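The Long Way Back to Mellside

I came to Mellside through a friend's couch and a bad cold. I had planned to watch one episode and sleep. By the time the pharmacy opened I had finished the first season, and I spent the next week telling people at work about a mining town they had never heard of.

If you missed it, and most people did, Mellside ran for 2 seasons of 20 episodes each, 40 hours in all once you count the ads. The setup sounds like a dozen other shows. A colony ship comes down on the wrong moon, the survivors build a town called Jirkthorpe around the wreck, and three generations later the ship's computer, Yorath, wakes up and asks for a status report. Nobody alive knows what it is supposed to be told.

What kept me there was how little the show cared about the wreck. The first four episodes are mostly about a water dispute. Two families share a well, one of them wants to dig deeper, and the town meets in a school gym to argue over it. Yorath attends the meeting through a speaker bolted above the scoreboard. It has the power to turn off every pump in Jirkthorpe, and it asks for permission to speak and waits its turn. I have seen a lot of evil computers on television. I had not seen one that was worried about being rude.

The writers also let people be wrong for a long time. The town doctor decides in episode three that Yorath is lying about the ship's fuel, and she holds that view for most of the season. She is smart and well liked, and the show never makes her look foolish for it. When she finally learns the truth, she is peeling potatoes. She puts down the knife, picks it up again, and finishes the bowl. There is no music.

The second season is harder to defend. The budget was clearly smaller, and the action moves from the town to Plomar, an automated factory on the far side of the moon that has gone on making parts for ships that never came. Fans still argue about Plomar. The usual complaint is that it trades a town full of people for long hallways and machinery, and for about half the season that complaint is fair. Episodes five through nine could have been two episodes.
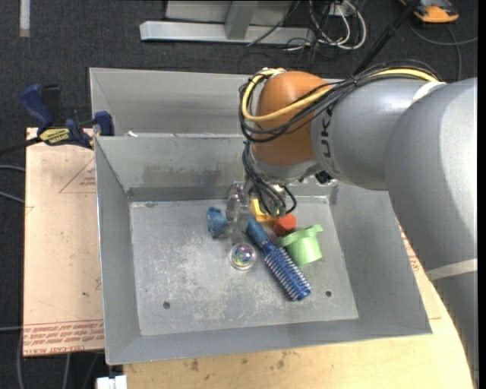
A robot arm reaches into a metal bin of small objects.

I have come around on those hallways, though. Watch them close together and you notice that the factory is telling the same story as the town. Everyone in Jirkthorpe follows habits left over from a voyage they never took. They ring a bell at shift change, though there are no shifts. They set an extra plate on landing day. Plomar is doing the same thing on a larger scale, and Yorath is the only character who can see both.

That pays off in episode fourteen, which I would put up against any hour of science fiction from its decade. Yorath has to tell the factory to stop. It is one machine talking to another, in text on a green screen, with a teenage girl reading the lines out loud for her grandfather, who has lost his glasses. It runs eleven minutes and it should not work at all.

The ending is a mess. The show was canceled in March with the last three scripts unfilmed, and the finale was put together from scenes meant for other episodes. One character changes coats in the middle of a conversation. The final shot is the gym, with the lights going off one row at a time, and I have read at least six theories about what it means. My own guess is that it was a good shot and they had it.

There was a letter campaign afterward. It brought in 2,000 signatures, which was not enough, and a box set that went out of print almost at once. Used copies turn up if you are patient. The commentary tracks are worth having, especially the one on the potato scene, where the sound crew explains how they miked the bowl.

New viewers should start at the beginning and skip nothing before the well is dug. In season two, go straight from episode four to episode ten if you get restless, then go back for the others later. I did it that way the second time through, and I ended up watching episode seven twice.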